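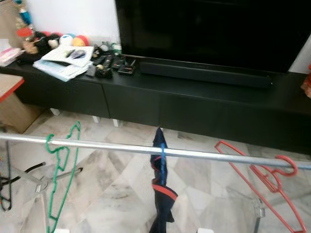 Writing house rules for home robot trials and stuck on what counts as a sensible start condition. We're a small outfit, robot is a Kanberg base with one arm and a head camera, and it goes into real people's homes to do tidying and laundry jobs. Up to now every operator has had their own habits and it shows. Take a living room like this one: drying rack across the front with hangers and a navy thing with red trim over the rail, remotes and papers on the TV cabinet, soft toys, a few little balls, big black telly that is basically a dark mirror. Marble floor tiles as well. One of our operators would clear half of that before pressing start, another would leave every bit of it and just go. Then we compare the two runs as if they mean the same thing.

So what I need is a written rule, one page if possible, two at the very most. Stuff I can't settle:

How much do you let people tidy before a run? None at all?
Do papers and letters get moved out of sight, for privacy?
Speed limit near a rack. We use 50 percent of normal but I made that up.
Who holds the stop button and how far away are they allowed to be?
Does anyone log the state of the room, and how, without it taking longer than the job itself?

I've read the big safety standards, or tried to. They're fine on the machine and not much use on whether Auntie's booklet can stay on the cabinet. Want to hear from people who do this in houses, not in a cage. Need a draft by the end of the week so rough answers are fine.

Posted by Rungnapa Srithong, March 29, 2022

Dorottya Kozma

Did this for two years at Plodis, home side. Our rules got rewritten a lot. What survived, more or less in order:

Tidying. Split it in two. Things you must move and things you must not touch. Must move: anything with a name, address or account number on it, medicines, glass near an edge, cables across the route. Must not touch: everything else. The "must not touch" half matters more because operators will help the robot without noticing they're doing it. Straightening hangers is the classic. If the hangers are all different and tangled then that is the job, leave them.

Papers. Yes, move or turn face down, before the camera is on. Ask the householder to do it themselves if they're in. Don't have your operator leafing through somebody's post. If they say no thanks leave it, then you point the camera elsewhere or skip the room. Get the consent form signed per room. We had one for the whole house at first and had a very awkward bedroom conversation.

Bottles: if you can't read the label treat it as medicine or cleaning stuff, out of reach of the arm.

Speed. 50 percent is not mad. We had 70 for open floor and 15 for anything with the gripper within arm's length of a rack, clothes horse, lamp etc. The 15 felt painfully slow and people moaned. But a light rack goes over very easily and it's the legs that get you, the base catches a foot while the arm is busy up top. Measure the rack's feet, not the rail. Whatever numbers you choose write them down as a limit in the config and not just in the document, or they'll drift.

Stop button. In the hand. Not on the sofa, not in a pocket. Person holding it does nothing else, so no notes and no phone. That means two people per visit and yes it costs more. We set 4 metres as the furthest, with a clear view of the gripper the whole time. In a small flat you'll never be that far off anyway.

Room state. Three photos from fixed spots, doorway, opposite corner, and the robot's own camera before it moves. Then a tick sheet. Don't write prose, no one reads it back.

Floor: write down what it is. Polished stone and tile gave us odd depth readings near windows, and wheels behave differently from carpet. Same with large dark screens. Our rule was a no-go strip in front of any telly, set by hand at the start of each visit. Not elegant but we never had to buy a telly.

Marcelle Aubert

Agree with most of Dorottya but would push back on two people always. We run one person for watch-only visits (robot moves, arm folded, no contact) and two as soon as the arm is live. Put that in the rule as two levels and it stops the arguing over budgets.

Also please add children and pets. Toys on the cabinet means kids in the house at some point, even if you don't meet them. Ours says: no under-12s in the room with the arm live, door shut or a gate, and somebody in the household told who is responsible for keeping them out. Balls on the floor are a stop condition. Balls up on furniture are fine but check again before each run, they roll.

A start sheet that works for us, nick it if you like:

1. Consent for this room seen and signed
2. Personal papers dealt with
3. Medicines and unknown bottles out of reach
4. Route walked by a human
5. Rack legs and table corners marked on the map
6. Stop button pressed once, for real, and the arm checked dead
7. Photos
8. Speed limit read out loud off the screen

Number 6 is the one that gets skipped. We make them initial it. Side tables low down with a sharp corner poking into the path are worse than racks imo, the base lidar on ours sits above some and below others, so check your own sensor height and put that in the document too.

Ending the visit wants a rule as well. Put things back where the photos say, or ask. We had a complaint in December about remotes ending up in a differnt room and it was a fair one.

Lamai Sitthichai

Just copy the factory rules and halve everything. Works for us at Adosik. Not sure why people make this so hard, if the thing is slow it cant hurt anyone.

Rungnapa Srithong

Thanks both, and Lamai. Not going with halving, the arm can still pull a rack over slowly and onto somebody's foot. Have taken the move / don't touch split and the two levels. Speeds as Dorottya's for now, will see whether operators can stand 15 on a full rack. The unknown bottle rule is going in too, hadn't thought of it at all.

One thing left. If the householder starts taking washing down in the middle of a run, to be helpful, do you scrap the run or keep it and mark it? Pornthip on our side says scrap. I'd like to keep them.

Dorottya Kozma

Stop first, always, hand inside the arm's reach is a stop. Then keep the recording, mark it, and leave it out of the success figures. Start a fresh run with new photos as the rack isn't the same rack any more. And tell them at the door beforehand that helping isn't needed, most people do it out of poiteness.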